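Utilizamos cookies propias y de terceros para mejorar la navegación. Aceptar | Configurar | Rechazar

Buscar en el cuaderno... Buscar

Célula de ropa, cuaderno de taller
Miércoles, febrero

Llego a las 8:40. Chutima dejó anoche la célula en parada segura con una nota en el teclado: la mano izquierda pierde recorrido en el índice después de un rato agarrando tela. En el registro hay 31 avisos de par en ese dedo, casi todos en la segunda mitad de la tanda. La derecha, limpia.

Desmonto la punta y el alojamiento de la articulación. Hay pelusa compactada en las ranuras y algo de hilo enrollado en el eje. Lo saco con pinzas y aire a baja presión. No uso alcohol, que la última vez dejó la goma de la punta pegajosa. El tendón está bien, sin deshilachar. Lo retenso dos pasos y repito la calibración de cero con la mano abierta.

Offset del encoder antes: 973. Después de limpiar: 719. Lo apunto en la hoja de Obi para compararlo la semana que viene — si vuelve a subir, pido el repuesto a Mastimberg.

Reviso también el cableado del suelo. Un cable pasaba demasiado cerca del giro del brazo derecho y lo he llevado más atrás. Falta fijarlo con canaleta, de momento va con cinta.

Prueba con la lavadora abierta y prendas sueltas, a velocidad reducida.

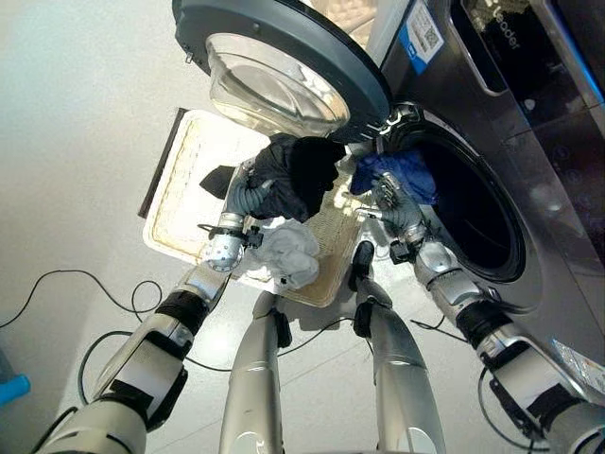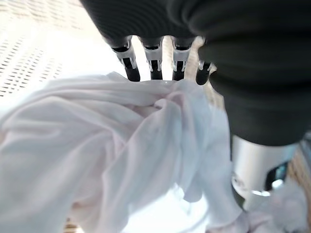

La secuencia de carga sigue usando el punto de aproximación viejo, el que grabó Magnus cuando la máquina estaba más pegada a la pared. Entra por el lado izquierdo de la boca y deja poco margen con la junta de goma. Lo corrijo a mano en el programa, bajando la velocidad en el último tramo. Guardo copia con el nombre plimwood_carga_b. La anterior no la borro.

Sobre las fundas: el punto suelta fibra y sospecho que parte de la pelusa viene de ahí y no de la ropa. Nantana propone probar con otro tejido más cerrado. Me parece bien, pero cambiando una sola mano, para poder comparar. Si la funda hace bulto encima de los dedos, la cámara de muñeca pierde campo, así que hay que estirarla bien hacia atrás antes de cerrar la correa.

Pendiente:
- canaleta para los cables del suelo
- pedir puntas de dedo a Plidley (quedan 2)
- repetir la lectura del offset con la mano en caliente
- revisar el límite de par del índice, creo que está demasiado bajo
- pasar a Skye el programa nuevo

A las 13:15 dejo la célula en marcha lenta, con la seta de emergencia probada. Por la tarde sigue Chantelle.

Comentarios (3)

Skye Pollock
Recibido el programa. ¿El límite de par lo tocas tú o lo toco yo?

Magnus Lamont
El punto viejo se puede borrar, tengo copia en mi equipo. Mira también el pulgar, a mí me apareció hilo en el mismo sitio.

Chantelle Mabuza
Puesta la canaleta en el lado izquierdo. No llegó para el derecho, falta medio tramo.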